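Technology > Robots > How It Works

Who Makes the Rules for Robots?

763 shares | 10 comments

Games have rules. Roads have rules. Robots have rules too, and most of them were written by people sitting around a table, arguing about what could go wrong.

Rules that everyone in a job agrees to follow are called standards. A standard might say how hard a robot arm is allowed to push if it bumps into a person, or that a stop button must be red and easy to reach.

Some rules are for the robot. Others are for the people who teach it. Many robots learn by copying. A person does a job while holding grippers, which are like a robot's hands, and a computer records how they move. Later, a robot tries the same job.

Sizwe Sithole writes the rules for this kind of teaching at a company called Morwood. His first list had 50 rules. "People couldn't remember them, so we cut it down," he says.

These are some that stayed:

Look at the floor before you start. Bags and cables can trip you.

Keep fingers out of the jaws.

If you are near stairs, know where the top step is.

Tell people in the room that you are recording. They can say no.

If something heavy or tall starts to tip, let go and step back. 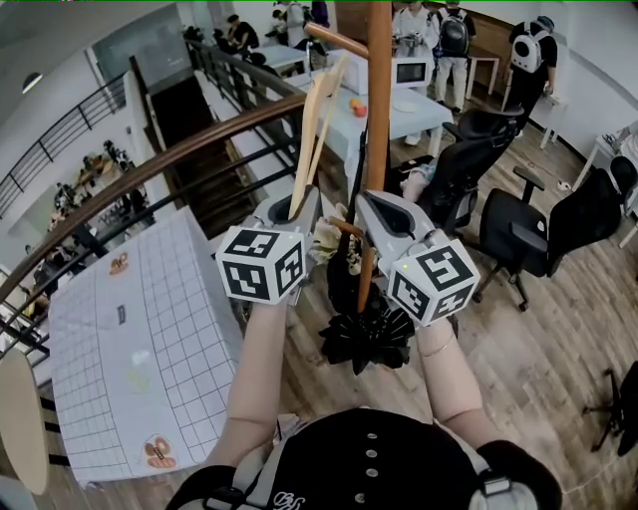

Tall things get a rule of their own at Morwood. You hold them low and move slowly, and you stop if another person walks close.

Teachers also have to write down mistakes. One group of 248 recordings had to be checked again when a note was missing. It took until May.

Related
What Is a Sensor?
Pitkänen and the Robot That Sorts Socks
Why Stop Buttons Are Red
A Visit to the Plenora Robot Lab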